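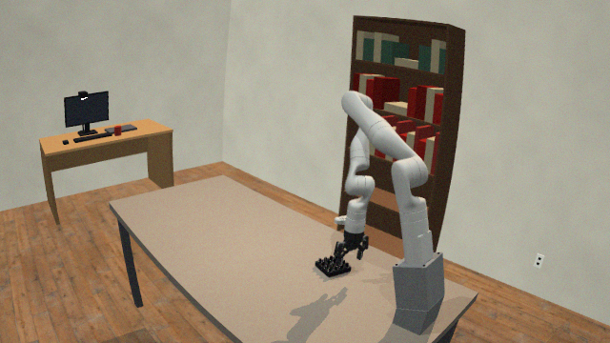 Clolia Releases Murno, a Simulated Bench for Shared-Workshop Robot Builds

CLORNSIDE, 16/10/2019 — Clolia today released Murno, a simulation package for members of shared workshops who are building a tabletop robot arm cell. The package lets a builder check reach, gripper clearance and camera placement before drilling the bench. It was developed at the Honorato workshop in Clornside, where members have been working on a cell for testing small control panels since June.

Murno models a single arm with a two-fingered gripper, fixed to a large table in a furnished room. The arm base can be moved along the tabletop and locked at any position. Joint limits, link lengths and finger travel are read from a plain text file, so a home-built arm can be entered in place of the default one.

The release includes the 3448 approach paths used by the Honorato group while laying out its bench. Of these, 800 start from the same rest pose and end over the test panel. The others vary the start pose, the panel angle or both. 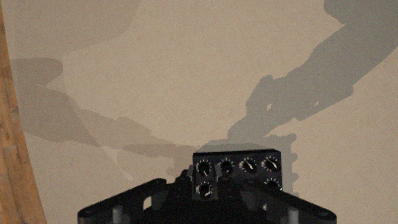 Clearance near the target was the main layout problem in the Honorato build. Paths that passed at arm's length from the panel could still bring the gripper body into contact with a control during the last part of the descent. Murno therefore provides a view from the gripper in addition to the room views. With the linkages spread in a wide V, the central body covers the lower middle of the control box, and any knob in that area cannot be seen from this view. Builders who need those readings should add a second viewpoint. Shadows are rendered in every view and can be switched off separately.

Murno runs on an ordinary desktop computer. The physics step is set at 2000 per second by default and can be lowered on slower machines. A full install takes 8 gigabytes of disk space. 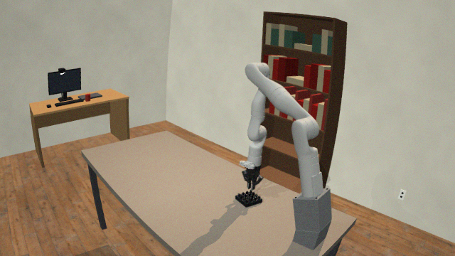 Clolia Press Office

Murno is available to workshops and individual builders at no charge. The download contains the room, table and arm models, the path set and a setup guide. Support for a second arm on the same table is in development — no release date has been set.

Workshops that want to submit their own bench layouts can send them to Clolia through the form on the Murno project page. Layouts should state the table dimensions, the base position and the gripper type.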